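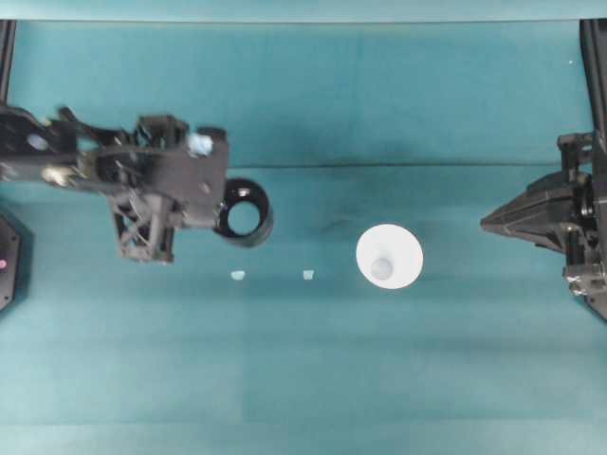
Who receives the abatement notice when a cultivation site lies on leased land?

The notice goes to the owner of record, with a copy posted at the main entrance to the parcel. The tenant receives a separate copy only if the lease has been filed with the county.

4.2 Notice, appeal and parcel matching

The county ordinance treats unpermitted outdoor cultivation as a civil nuisance. Code enforcement staff issue a notice, the owner has a fixed period in which to remove the plants or file an appeal, and a daily penalty begins if neither occurs. Our data cover all 1,102 notices issued in the Zemcombe planning area during the study period. Appeals were filed in 57 cases. Notices that were withdrawn before service were dropped, as were duplicates produced when the county moved its records to a new case system.

Prosser and Duangkaew coded each notice separately for the type of service, the stated violation and the outcome. Disagreements were settled by Lytvynenko, who did not see the initial codes. Most disagreements concerned outcome. A case marked "closed" in the county file may have been closed by removal of the plants, by payment, or by a change in ownership, and the file does not always state which. We coded such cases as closed, cause unknown, and report them separately in the tables.

Owners were matched to mailing addresses using the assessor's roll. An address within 50 miles of the parcel was coded as local. Where the roll gave a post office box, the location of the post office was used. Trusts and limited companies were coded by the address of the registered agent, which probably overstates the share of local owners.

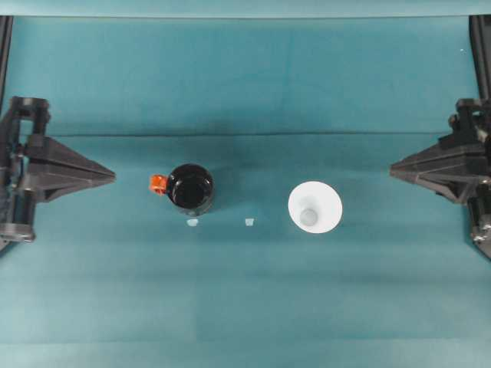 Parcel boundaries raised a separate problem. Aerial surveys flown in June locate a site by its center point, and a site near a boundary can be assigned to the wrong owner. The older assessor sheets show many of these boundaries only as light strokes. Any site whose center point fell within roughly 200 feet of a boundary was therefore checked by hand against the deed description. Sites that could not be assigned after this check remain in the count of notices but are excluded from the ownership models.

Gwilliam and Parry repeated the matching with the boundary sites removed altogether. The estimated effect of local ownership on time to compliance kept its sign, and its standard error increased slightly. The results in Section 5 use the full matched sample unless otherwise stated.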